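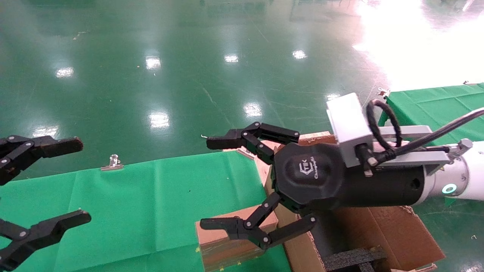 What does an election commission do between elections? Most of its work goes into keeping the voter register, drawing up polling areas, training staff, and handling complaints left over from the last vote.

Chapter 7
Running an Election

7 min read
Last updated October 24, 2019

Voters usually see an election commission for one day. They stand in line, show a card, mark a ballot, and go home. The commission has been at work for months by then, and much of what makes a result hard to dispute is settled before the first ballot is printed.

This chapter looks at the commission as an office. Chapter 6 dealt with parties and how they choose candidates. Here the questions are about who appoints the commissioners, who pays them, and what they may decide without asking the government of the day.

We will use one district, Bratberg, through most of the chapter. Bratberg had 782 polling stations on its list at the start of the year. Four were closed after a boundary review in May, which left 778. The closures were small in number, but they caused more letters to the commission than any other decision that year. Voters in Skesto, on the eastern side, were moved to a station across the river. Some said they had never been told.

The district officer, Ibrahim Wike, had posted the notices on time and in the right places. The law asked for nothing more. The complaint from Skesto was that a notice on a wall in the district office does not reach people who have no reason to go there. Both sides were correct about the facts, and the case went to a review panel. We return to its ruling in the section on public notice.

A second case, from Grustow, concerns money. The commission there depended on a yearly grant that had to be released by the same ministry whose minister was standing for reelection. The grant came late. The Omoregie report, which we quote at several points, found no proof that the delay was planned. It still advised that the funds be paid straight from the treasury in future.

Key terms in this chapter: voter register, polling area, returning officer, public notice, security of tenure.

Before reading on, find out how commissioners are appointed where you live, and how one can be removed. Write down both procedures. You will need them for the exercise on tenure.

7.1 Who Appoints the Commission

14 shares
6 comments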